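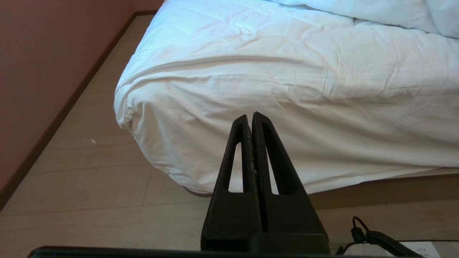 Bonsoir à toutes et à tous, je reprends le fil sur la sonnerie nocturne de l'horloge, que j'avais laissé filer en espérant lâchement qu'il s'éteindrait sans moi. Je précise que je ne suis pas neutre : ma chambre donne côté clocher. J'y ai tout essayé côté confort, la literie blanche, le parquet clair, le mur d'un rose tirant sur le rouge que le vendeur de peinture disait apaisant. Il l'est sans doute, à des heures où l'on n'entend pas les quarts.

Musyoka Lema a écrit à 23 h 40 :
> Chers tous,
> Je lis ici qu'on voudrait faire taire l'horloge de 22 h à 7 h. Je rappelle
> qu'elle sonne depuis 1898 et que ceux qui se plaignent sont arrivés
> un peu après. Quand on achète une maison sous un clocher, on lève
> la tête avant de signer. Mon grand-père se levait au son de cette cloche
> et n'a jamais pris un somnifère de sa vie.
> Par ailleurs, si on débranche le marteau, qui ira le rebrancher le matin ?
> On sait très bien comment ça finit : silence définitif et haut-parleur
> à la place.
> Musyoka

Musyoka, sur le premier point je m'incline, j'ai signé sans lever la tête. Il pleuvait, l'agent tenait le parapluie très bas.

Sur ton grand-père, je n'ai rien à dire non plus, sinon qu'il habitait au bout du chemin du lavoir, et que de là-bas la cloche est charmante. Je l'ai écoutée un soir en revenant de chez Emiko, c'était presque de la musique. Je propose que l'on échange nos maisons pendant le mois de mars et qu'on en reparle en avril.

Pour le reste, il me semble qu'on mélange plusieurs affaires. Personne, à ma connaissance, n'a demandé qu'on touche à l'angélus ni au glas. La demande d'Emiko Sasaki portait sur les heures et les quarts, la nuit, point. Et surtout sur la répétition : pour ceux qui ont la chance de dormir, je signale que l'heure est sonnée une seconde fois après une courte pause, au cas où l'on aurait mal compté. À minuit, c'est une attention délicate. On venait juste de se rendormir pour la première série.

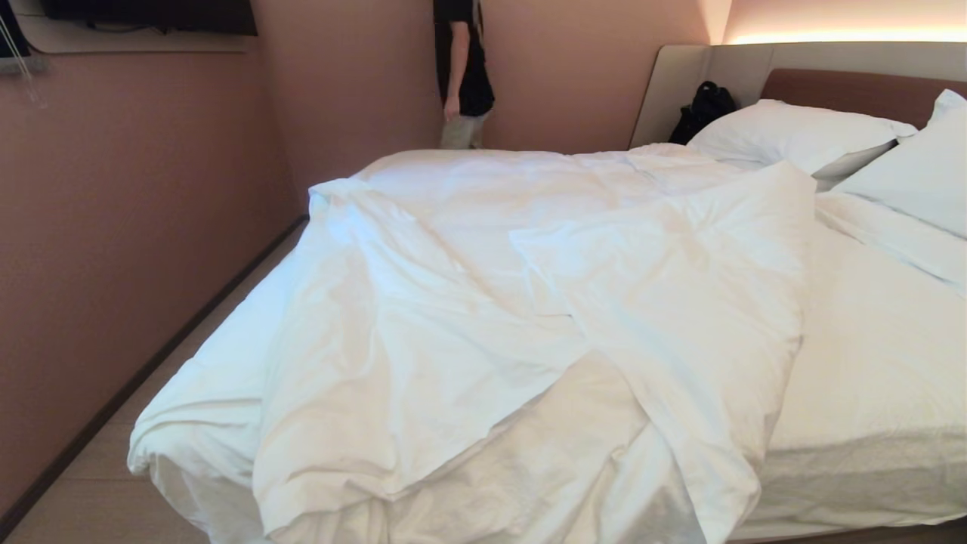

Je suis donc allé voir la machine, puisque tout le monde en parle et que j'étais de toute façon debout. Le mouvement d'origine est toujours là-haut, sous une bâche, avec ses poids et une quantité de fientes qui force le respect. Il ne commande plus rien. Les coups de marteau partent d'un boîtier Horico vissé au mur de la sacristie, gris, avec un petit écran et des boutons. C'est lui, notre patrimoine sonore, au moins pour la partie nocturne. La cloche, elle, est bien de 1898, c'est écrit dessus en relief, avec le nom de la marraine.

Or ce boîtier a un menu « repos nocturne ». J'ai lu la notice (60 pages, dont une bonne part en allemand) et on peut y régler une heure de début et une heure de fin. Le marteau reprend tout seul le matin, sans que quiconque monte à l'échelle. Voilà pour ta question du rebranchement. On peut aussi supprimer la répétition et garder les heures, ou garder les heures et supprimer les quarts – bref, il y a de quoi fâcher chacun séparément.

Je n'ai touché à rien, je le dis pour ceux qui ont trouvé hier que ça sonnait « bizarre ». C'était le vent.

Reste l'argument du haut-parleur. Je comprends la crainte, on a tous entendu celui d'Irkalska, qui diffuse un carillon enregistré avec, au fond, très distinctement, un camion qui recule. Mais ils en sont arrivés là parce que leur beffroi menaçait de tomber, pas parce qu'un insomniaque avait écrit à une liste de diffusion. Si l'insomnie donnait ce genre de pouvoir, je m'en serais servi contre la sono de Festex.

Ma proposition, donc, en attendant mieux : plus de répétition ni de quarts entre 22 h et 7 h, les heures conservées, et l'on fait un essai jusqu'à la fin du printemps. Je sais que ça ne satisfait pas Emiko, qui voudrait le silence complet, et que toi tu y verras le début de la fin. Dites-moi aussi qui a la clé de la sacristie, je l'ai rendue au crochet et le crochet est vide.

Bonne nuit, il va être une heure. Deux fois.

P.-S. : merci de ne plus répondre à toute la liste pour dire que vous n'avez pas d'avis.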